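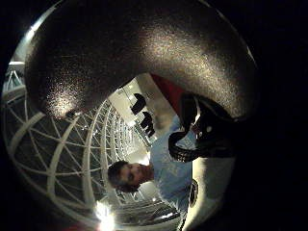 4.2 Straps, and what people do with them

Small things with straps are supposed to hang. A strap is a promise by the manufacturer that the owner will get both hands back, and the literature on everyday carrying has mostly taken the manufacturer at its word. Our coding scheme, Nisum, began in the same spirit, with one code for "hung" and one for "held," and it lasted until the second afternoon of coding. The trouble is the large middle ground of things that have a strap and are kept against the body anyway. In Figure 1 a black object with a looped strap is up against a pale blue shirt, at an angle, and a coder asked to choose between a bag and a device would be within their rights to go to lunch. Nisum now has a third code, "pressed," for any strapped item in contact with the torso, whatever the strap may be doing at the time. It carries no opinion about what the item is. Opinions about that go in a separate column, where they have been plentiful.

The full set comprises 3,201 carries coded at two sites, the covered market at Sakolari and the ferry hall at Falari. A carry begins when an item leaves a surface or another person's hand and ends when it goes down again. This sounds tidy. At Sakolari people rest a bag on the edge of a stall while keeping hold of the strap, think about onions, and lift it again, and under a strict reading one customer can generate a respectable sample before buying anything. We treated a rest as part of the same carry if the strap stayed in the hand. The coders liked this rule, and it survived.

Of the full set, 214 carries could not be given a code even after discussion. Most were coats. A coat over the forearm with something under it is the natural enemy of this kind of work, and we have no proposal for dealing with it. A smaller group involved two people and one bag, each with a claim on a handle, going through a door. We left these out of the comparisons below and kept them in the set, in case somebody braver wants them.

The strap itself turned out to be a poor guide to the code. Long straps were pressed, short straps were hung from a finger or hooked on a thumb, and a fair number of straps had been wound around the item they were meant to suspend, which turns a shoulder bag into a parcel with a tail. Earlier versions of Nisum asked for strap length in three bands. Coders agreed well on the middle band and used it for nearly everything, so we dropped the question in August and have not missed it.

Color was more awkward than expected. Dark items on dark clothing were coded "hung" too often in the first pass: a coder who could find the strap but lost the edge of the bag tended to assume that gravity had taken care of the rest. On pale clothing the outline is easier to follow, as with the shirt in Figure 1, and disagreements dropped to the ordinary sort, conducted at ordinary volume. We recoded the first 2,000 carries with a note on contrast between item and clothing, and the analysis in Section 5 uses the recoded values throughout. Readers who own only black coats may wish to treat our early numbers for Falari with some reserve. The ferry hall is drafty, and everybody there dresses as though for a funeral at sea.

Hardware was noted where it could be made out: buckles, rings, stitched edges, zipper pulls. We had hoped it would help to separate bags from cases for equipment. It does so in catalogs. On a person, a stitched rim may belong to either, and a small pale round detail could be a snap, a button or a maker's badge. The codebook therefore tells coders to record the detail and stop there. This instruction was broken more often than any other, usually with great confidence.

A word on the reliability sample. Two coders worked separately on 60 carries drawn from both sites, using the Strickland sheet, a one-page form we adopted because it fits on a clipboard and because its boxes are large enough to write in when annoyed. "Held" gave little trouble. "Hung" and "pressed" were confused mainly when the item sat on the hip, a part of the body that appears to have been designed without regard to our categories. The codebook now counts the hip as torso down to the belt, and asks coders to imagine a belt where there is none – a small fiction, but it is the same fiction for everyone, and it has been applied to both sites.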